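Ramport Bricks: read me first

Hi! You've found the notes that go with Ramport, my set of tabletop brick-sorting records. I'm Rachid Samir, and I started this because I wanted a decent pile of pictures of big chunky building bricks in ordinary disorder. Everything I could find had one brick per picture on a clean background, and my table has never looked like that in its life.

What's in the folder

There are 192 sorting rounds and 3,153 stills pulled out of them. Each round has its own subfolder with the stills, a short text file of notes and a table called bricks.csv with one row per labeled brick. I also kept a 90-line file called oddities.txt, which is me grumbling about rounds where the labels took forever. Read it before you email me about a weird label (there's a fair chance I've already complained about it in there!).

How the sorting goes

The rule is color first, size never. A long brick and a stubby one go in the same tray as long as the color matches. Tarek Naciri wanted a second pass by size, and we tried it for 63 rounds before I gave up on it. Those rounds are still included, in the subfolder named laltura, and they have an extra column for stud count. Please don't mix them with the rest unless you drop that column first.

Trays and bowls count as containers, and everything else standing on the table gets the label "other". I went back and forth on whether clocks and pots deserved their own names and decided life is short.
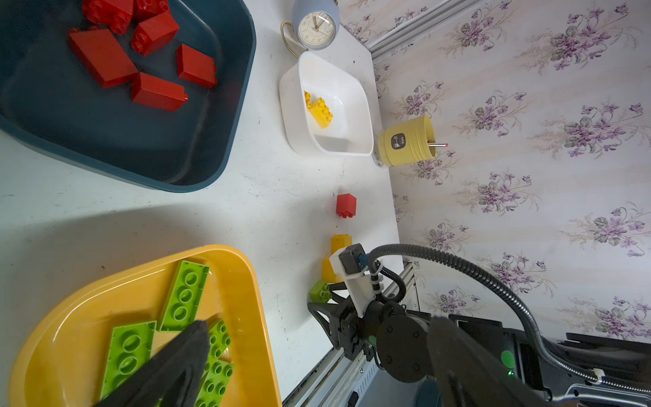
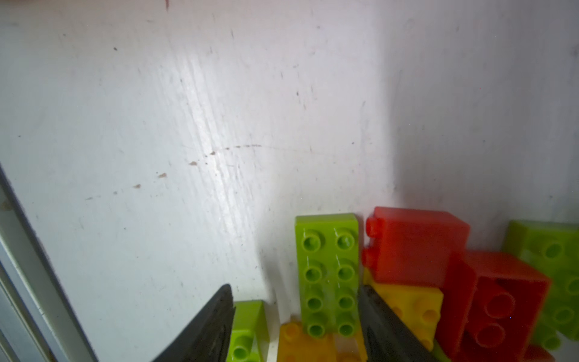 Red, yellow and green bricks out on the white table, plus trays and a bowl in the first one; the second is a close look at a green brick with its eight studs.

Does a brick lying on its side get a different label?
It gets the same color label as any other brick, and the "pose" column says side instead of up or down. If you only care about color you can ignore that column completely.

Labels, and where they get messy

Colors are red, yellow, green and orange. Yellow and orange were the headache. Under warm light in the evening the two creep toward each other, and I relabeled the evening rounds twice before I was happy with them. If you spot one I missed, send me the round number and the row and I'll fix it in the next version.

Bricks that are more than half hidden get a 1 in the "hidden" column. Tarek and I both judged those by eye, so expect a bit of wobble near the halfway mark. When we disagreed, his call went in, mostly because he has more patience than I do.

Using it

Take it, chop it up, use it for whatever you like, and mention Ramport somewhere if you publish. The split file puts whole rounds on one side or the other, so please keep it that way and don't shuffle single stills, or you'll get near twins in both halves and scores that look far too good.

Still to do

Fix the file names with spaces in them. Finish the notes for the last few February rounds. Add a blue set, once I've found where the blue bricks went.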